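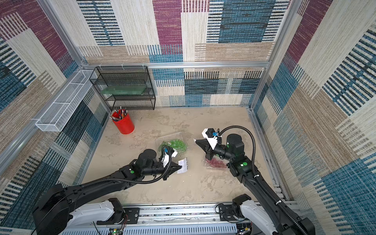 August 21, 2020
Cell 2, Skiment bench. Grocery packing, clear plastic set.

Picking up from the April notes. Plan was to finish the transparent packaging runs before touching anything else, so that's what today is. Green grapes in the clamshell, red grapes in the bag, both on the floor of the cell, rack and long white basket as the put-down places. Pen cup stays in as clutter. Same two arms on the track, same wrist cameras.

Question we're after: does the policy trained with the swapped wall cloth do any better on see-through packs than the one trained on a plain backdrop? Old policy (the Onishi weights) kept going for the reflections. New one has 1618 demos in it, patchwork walls throughout, blocks moved between batches. Same network, same learning rate, same everything as far as I can make out from the config. Someone check the crop setting, I think the plain-wall run used the tighter one and if so the comparision is not clean.

Trials: 89 in total, old and new weights alternated. Started them in blocks of one then the other, then scrapped that and restarted alternating, as the bag gets softer and slumps more the longer it's handled. The scrapped ones are not in the 89.

Clamshell. New weights clearly better. Left arm comes in lower and squarer, fingers either side of the lid edge, and mostly lifts first go. Old weights still drop short and close on air in front of the box. When the new one fails it fails on the hinge side: one finger gets under the lip, lid pops a bit, box tips. Haven't taped the lid and don't want to, a taped lid is a different task.

Bag. Not much in it between the two. Right arm gets over the bag fine with either, then it's down to where the plastic bunches. Good pinch on a fold = good lift. Pinch on flat film = slides out, bag stays where it was. Watched the wrist view back and I can't tell fold from flat either at that height, so not sure why we expect the network to. Idea: lower the pause point before closing. Second idea: let it touch and drag slightly to make a fold. Second one is more work and more fun.

Handover (left to right, above the middle of the floor). Only did 15 of these. Too few to say anything, writing it down anyway: the wait is too long. Giving arm holds still until the other has closed, fine, but then both sit there. Looks like the release signal comes off the smoothed gripper width and the smoothing window is far too big. Shrink it and rerun before reading anything into the handover numbers.

The white card. Used it as the start marker for the left gripper. Three times the new weights went for the card itself instead of the clamshell, fingers down on the paper and scraping. Never saw that with the old ones. My guess is the card is a strong edge on a pale floor and the demos never had one in. Either take it out and mark the start in software, or put cards in the next batch of demos at random places. I'd do both, one after the other, as the first gives a clean number quickly.

Floor. Cloudy marks on it are getting worse, left over from wiping. Clear plastic over a cloudy floor is hard enough to pick out by eye. Leave it as it is for the rest of this set, change it after, note the change. Do not clean it halfway through!

Force log: wrist readings on the left arm drift upwards over a long run. Zeroed between trials from the second half on. First half not zeroed, so don't use the squeeze figures from there. Success/fail is fine, that was scored by eye from the overhead view.

Scoring rule, for whoever does the second pass: pack has to be off the floor and held until the arm stops. Lid opening counts as a fail even if the box goes up. Bag hanging by one corner counts as a pass, which I don't love but that's how the Prornel sheet has it and we need to match.

To do
- check crop setting in the plain-wall config (first!!)
- shorten smoothing window, rerun handovers
- runs with card out
- lower pause point on the bag, try two heights
- copy logs over to Trirnport, folder is nearly full at this end
- fresh grapes, same sort of pack if the shop has it

Leaving arms parked, new weights still loaded.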